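Handheld gripper demos: policy closes on the cup, then stalls before the drop

Melina Vasilakis
posted 2023-05-02

We are collecting demonstrations for a pick-and-place task: take a small cup, move it over a square bin, release. Collection is with two handheld grippers, one per hand, plus a head camera. No arm in the loop. Training is plain behavior cloning on gripper pose and width.

The grasp works. The policy then lifts, gets to the bin, and hovers with the fingers closed until timeout. Loss curves look normal. We have 500 episodes from two operators. I replayed a handful and the release is present in every one I checked. Is this a data quantity problem, or is something wrong with how we record? I would like to know before I book the Perrin bench for another week.

Setup: 17 Hz after resampling, action chunk of 7 steps, width logged in millimeters and normalized per episode.

Spyros Papadakis

More data. We had something similar at Zilley and it went away once we had more data. Also try a bigger image encoder.

Rafail Stergiou

I would not collect anything yet. Two things to check first.

Normalizing width per episode is a bug. If an operator opens to a different maximum each time, the same normalized value means a different physical opening in different files. Use one fixed range taken from the calibration of each gripper, closed to mechanical stop, and apply it to every episode. Recompute from the raw logs, you do not need to record again.

Second, look at how long your operators wait over the bin. Plot width and hand speed against time for a random sample. If there is a long stretch with speed near zero and the fingers closed, most of your frames at that position are labeled "stay closed" and the policy has learned it correctly. With a short observation history it has no way to tell the start of the wait from the end. Either trim the idle frames or have the operators keep moving into the release.
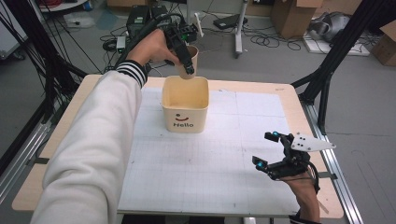 Operator instructions matter more than the camera settings for this kind of task. Ours at Pultstead are one page: approach, cross the rim, open, withdraw, no stopping to aim. The phase to examine is the one with the paper cup tilted over the square container and the fingers still clamped on it. Cut your episodes into segments there and compare the durations between your two operators. If one of them is much slower, train on the faster one alone as a test. Also decide what the idle hand does. If the second gripper is in view with its fingertips pointed at the container, its pose goes into the observation too, and an operator who always twitches it before releasing has given the policy a cue that will be absent at run time.

Check time alignment as well. A width signal that lags the video by two frames will move the release label past the pose where it belongs.

Melina Vasilakis

Width range fixed, retraining now. The plots show one operator waiting almost 2 seconds over the bin in most files. Trimming those next.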